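Pollisach library changes its evening hours

The library in Pollisach will stay open until eight on Mondays starting next week, the town office said on October 19, 2020. Of 381 readers who answered a survey in August, 311 asked for a later closing.

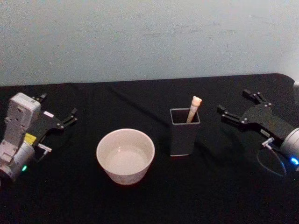
Will the Saturday hours change too? They remain the same until spring.

The extra evening will be paid from the town budget — there is no new fee for readers. Returned books can be left at the Shetty Street door.

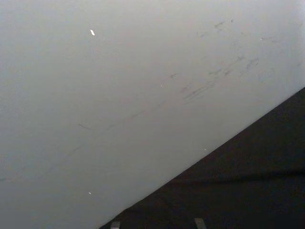
Relu Voicu wrote to us that one late evening is too little for people who work in Bedurus and come home by the last bus.

The town office will look at the hours again after winter.
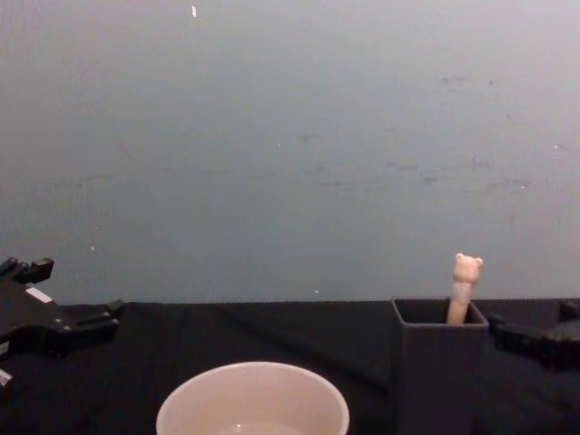
A white bowl and a dark grey container on the black tablecloth.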